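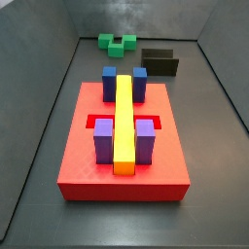
Red base with the four uprights and the yellow bar on it, green zigzag piece and black part behind.

Hi all,

Great thread, and I want to pick up the part of it that got me typing before I'd finished my coffee. Last night's message had this:

> I keep reading that machines are nearly ready for the kitchen and the
> packing bench. Then I look at what they practice on and it's colored
> blocks. My niece does blocks. When does one of these things empty my
> dishwasher, or kit a box of brackets at Pruitt without a person
> standing next to it? If the answer is "not yet," fine, but I'd like to
> hear which part is the hard part.
>
> Xiomara Ruiz-Ortega

Xiomara, it's "not yet" from me too, but I'm a lot more cheerful about it than you are! The blocks are the hard part. Take a long bar that has to sit down between two pairs of uprights on a slotted base. You and I would drop it in while talking about lunch. A machine has to find the bar, grab it so it won't swing, work out where the gap is with its own hand blocking the view, and then feel that it's touching one side and ease off. Now swap the bar for a dinner plate and the uprights for the prongs in your dishwasher rack. Same job, only the plate is slippery and somebody has left a fork in the way.

We've been working on this kind of thing at Stalstead since April, on and off. Our best run so far was 83 good placements before a miss, with the parts starting where the program expected them. Move the base a little and turn it a few degrees, and the first version fell apart on try 3. The current one (we call it Onon, don't ask) looks again after every move, and that helped more than anything else we changed. It's slow, though. One full build takes 12 minutes, and I can do it by hand in the time it takes to write this sentence.

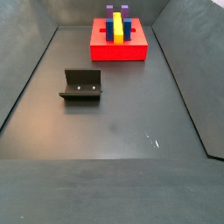
Which brings me to your brackets. I think shop-floor kitting gets there first, and well ahead of the dishwasher. You can decide what goes on the bench, you can paint the walls a dull gray so the lights don't bounce, and you can hand the same part over all day long. What still worries me is dark metal on a dark surface. The edges get lost, and a flat plate standing up looks very different from the same plate seen from the side. Screw heads are nice, they catch the light and give the software something to hold on to. Plain black sheet is no fun at all.

As for houses — I'd bet on clearing a table before emptying a dishwasher, and wiping before either one. Folding, I have no idea. I've seen the Ilano folks do towels and it was lovely to watch, but those were all the same towel.

Would you be up for sending us 2 of the brackets, the worst ones you've got? I'd love to try them, and I'll post the misses to the list along with the good runs. Also, does anyone have a gripper pad material they like for painted wood? Ours picks up dust and starts to slip by mid-afternoon.

More when the brackets show up,
Dell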